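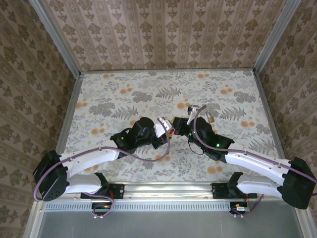
Ticket 427: Wrist detector reports objects on bare floor panel, pick planner stalls
Project: Sirnside (bimanual cell)
Component: perception / wrist segmentation
Reporter: Pascual Cáceres
Opened: 30/09/2024
Status: closed, follow-up open under 789

Symptom

Planner enters WAIT_TARGET and stays there. The wrist segmentation node publishes candidate objects at every pose above the floor, including areas with nothing on them. Candidates pass the confidence gate, get projected to the floor plane, fail the height check in the planner, and are requeued. The queue fills at 200 entries and the arm holds position. No fault is raised, so the indicator on the operator page stays normal.

Fixed camera is not affected. Same build, same floor, no spurious candidates from that view.

Steps to reproduce

1. Start the cell with the standard launch file, both arms enabled.
2. Send either arm to any survey pose with the wrist tilted well off vertical.
3. Watch the candidate topic. Queue saturates before the survey finishes.

With the wrist pointing straight down the rate drops a lot but does not reach zero.

Log excerpt

[seg_wrist] candidate accepted, class=unknown, conf above gate
[seg_wrist] candidate accepted, class=unknown, conf above gate
[planner] reject: height below minimum, requeue
[planner] reject: height below minimum, requeue
[planner] queue length 200, limit reached
[planner] state WAIT_TARGET

Notes, first pass

Ruled out hand-eye calibration. Reran it on both arms and the residuals match the June values. Ruled out exposure: locked it, no change. Ruled out the Ukemano driver update by rolling back one version. Same result.

Swapped in the weights from the Navarrete cell, which has a plain gray floor. Worse. Those weights were never trained on a printed background.

Notes, second pass

Dumped the masks and overlaid them on the wrist stream. Most of them sit on the printed orange roses. The gray ferns and sprigs produce very few. A second group of masks lies on the gripper fingers, which are bright yellow and inside the image at the bottom edge. The self-mask was supposed to remove those.
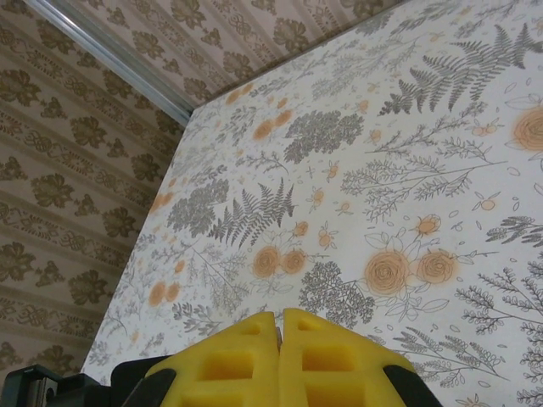 Wrist view, tilted pose. Fingers at the bottom edge, floor print and wallpaper behind.

Two separate causes:

a) The self-mask file was drawn for the previous finger geometry. It covers the black housing and leaves part of the yellow fingers exposed.

b) The floor filter compares each candidate against the fitted plane only after the confidence gate. At steep angles the plane fit pulls in points from the wall, the plane tips, and flat print comes out with apparent height. That height is enough to pass the filter in the segmentation node and not enough for the planner, which uses the calibrated plane from the cell description. Hence the requeue loop.

Fix

Redrew the self-mask from the current finger model, dilated by a few pixels. Mask is now generated at launch from the gripper description and the static file is deleted.

Removed the online plane fit. Both nodes read the floor plane from the cell description. Candidates outside the floor polygon are dropped before classification, so the wallpaper is never evaluated.

Planner no longer requeues a height rejection. It discards the candidate and logs it once.

Verification

Ran 300 survey poses over a cleared floor, split across both arms. No candidates reached the planner. Repeated with the padlock on the floor: detected and localized in every pose where it was in view.

Merged to main, tagged for the next Sendlow release.

Remaining

Queue saturation should raise a warning on the operator page. It does not yet. Moved to 789. Anyone still on the old branch can set requeue_on_height to false in the planner config as a stopgap, but the false candidates will still appear in the logs.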